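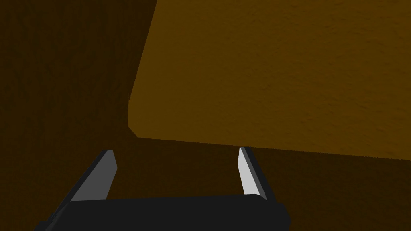 Wrist view in the sim, fingers open, block not yet touched.

Search this notebook Go

12/7/24. Rolla cell, sim side. Wrist camera mount, again.

Saturday, quiet, so I took the chance to go through the Rolla setup from the bottom instead of patching the last patch. Starting point was Grímur's note saying the wrist camera is "calibrated and matches the real cell". I don't know what matches means there. The note gives no residuals and no list of poses, and the file it points to was overwritten when Bach was updated.

What I did:

Loaded the stock cell from the Bullberg package. Arm, Sulard gripper, dark table, amber block. Left the lights alone. Reset, ran the home pose, wrote down the camera transform as loaded and compared it with the sheet taped inside the real cabinet door. Translation agrees. Rotation about the approach axis doesn't: the sheet says 90, the loaded file says 90 and then applies a second small correction further down that has no comment against it. Took the correction out, the view shifted sideways, put it back. So it does something. Whether it does the right thing is another matter, and I'm not going to call it calibrated because it looks nicer.

Finger travel next. Open and close commanded 15 times from the same pose. Both fingers moved together every time, as they should in a simulation where they are coupled by one line in the model. It tells us the line is there. It says nothing about the real gripper, where the left finger lags when the rail needs cleaning. I'd like people to stop quoting the sim figure for that.

Block pose. Spawned from the seed list and logged. 251 seeds in the file, and I got as far as 156 before Bach fell over with the usual memory complaint. Restarted, picked up from 157, finished. Poses are all on the table and within the limits in the config. Fine. I still don't trust the limits themselves, as they were copied from the old cell and the old cell had a narrower table.

The shadows bother me more. With the block close up in the wrist view there is a clear dark band under its bottom edge. In the other saved view, the long lower edge comes out crisp against the table and I can't find any shadow along it. It could be the angle alone. It could also be the shadow distance setting, which I have been bitten by before. If the detector has been using that band to find the edge then we have a problem we'd only notice on the real table, at which point everyone will blame the lens.

To check: fix the block, move only the wrist, save with shadows forced on and then off. Run the detector on both sets. Don't retrain anything first.

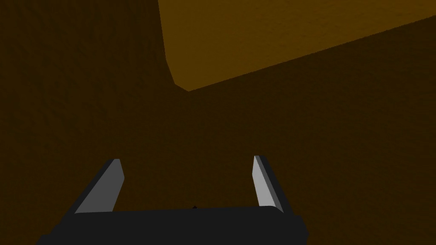
Malou Brynjólfsdóttir read this over at lunch and said I was chasing the wrong thing: the shadow setting hasn't been touched since the cell was built, the detector was trained with brightness scrambled anyway, and if she had the afternoon she would spend it on the stray rotation. She may be right about the order. On the scrambling I'd want to see the training config. Scrambling brightness over the whole picture doesn't remove a dark line next to an edge.

Agreed in the end to do the rotation first. Went back through the history. The correction came in with a commit called "tidy", which is a poor name for a change to a camera pose. Dalva's initials are on the review, so I've asked her. No reply yet, weekend.

Left for now:
- correction still IN, with a comment saying it is unexplained
- sheet on the cabinet door not changed
- Bach memory log saved beside the seed file
- sim rail friction left at default. Please don't tune it to look like the real lag

Washington wants to move the real cell over to this config. I've said no until the shadow runs are done and somebody has put the dial gauge on the real mount. If the mount turns out to be off as well, the sim is copying a mistake and agreement between the two is worth nothing.

Gripper cable on the real arm is chafing at the second clip again. Separate entry.

Last updated: November, links to seed file repaired
Contact: Nanna Hauksdóttir, Rolla cell | © Bullberg workshop notebooks | Back to top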